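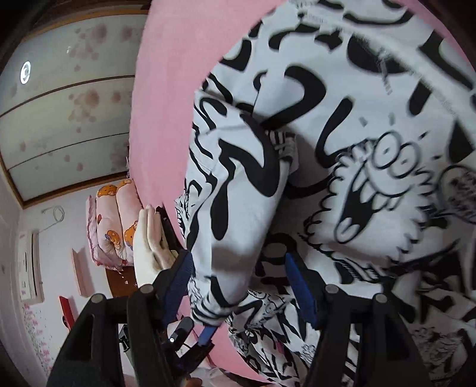

Black cartoons on white cloth, against a pink sheet.

Trunevley sellers grumble as Mevov starts charging by the listing

2022-01-29

Trunevley's closets are about to get more expensive to empty. Mevov, the secondhand clothes app that has spent three years telling people their old shirts are worth money, has told sellers that from March it will charge 70 cents for every item they list, sold or not. Until now the company took its cut only when a buyer turned up, an arrangement sellers liked so much that many of them listed everything they owned.

The notice went out by email under the heading "Exciting changes to your seller journey." The fee appears in the sixth paragraph, after a section on the new color of the buttons.

Mevov says it has 917 active sellers in the Trunevley area and that its servers are groaning under clothes nobody wants. The average listing there stays up for months, the company says, and a fee will "help sellers focus on their best pieces." It did not say how a seller is supposed to know which pieces those are, a question that has troubled the clothing trade for some time.

Bit-na Ha has 382 items on the app at the moment and has done the arithmetic. "That's $267.40 to tell people I have a cardigan," she said. She plans to take down anything that has not had a single like since last summer, a category that includes four identical gray blazers she bought in a moment of optimism. The blazers will go to her sister, who has not been told.
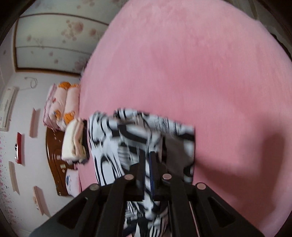 The fee lands hardest on sellers at the cheap end, where a T-shirt goes for three dollars and the postage has already eaten one of them. Plain basics are the slowest movers, according to Ha, and loud prints do better than you would think. Buyers looking for one tend to know precisely what they are after, right down to the stripes. Something in black and white with zebra-like stripes and oval loops, bunched up on a pink bed, can pull in more messages than a neatly pressed navy polo, although a fair share of the messages will be asking what it is. Under the new rules the polo and the stripes cost the same to put up.

Sellers are not required to iron, and Mevov has no plans to make them. Its advice page does recommend natural light and "a calm background." The page is illustrated with a linen shirt on a hanger in what looks like a very expensive empty room. Ha has read it twice and says she does not have that room.

Some of the business may drift down the street. Yoo, the consignment store next to the post office, takes half of the sale price but charges nothing to hang a garment up. It has had so many calls since the email that it stopped answering the phone after lunch and put a sign in the window: NO MORE COATS. Smaller text underneath says the same about jeans.

Prusus, a rival app, moved quickly as well. It is offering free listings to the first 2000 people who switch over, with a limit of ten items each. The offer ends in March, when Prusus will announce its own fees. 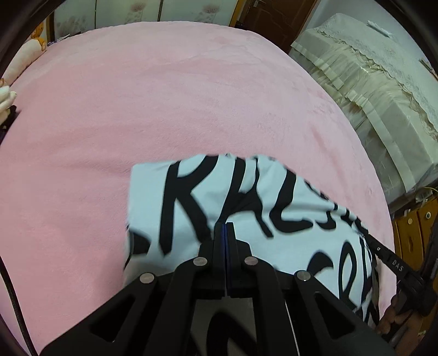 What sellers can do

Items already on Mevov stay free until the end of February. After that each one is billed when it renews, and renewal is automatic unless the seller turns it off under Account, then Preferences, then More Preferences. Bundles count as a single listing, so three T-shirts sold together cost 70 cents instead of $2.10. The company has confirmed that there is no upper limit on the size of a bundle.

Ha has asked whether 382 items would qualify. She is waiting to hear back.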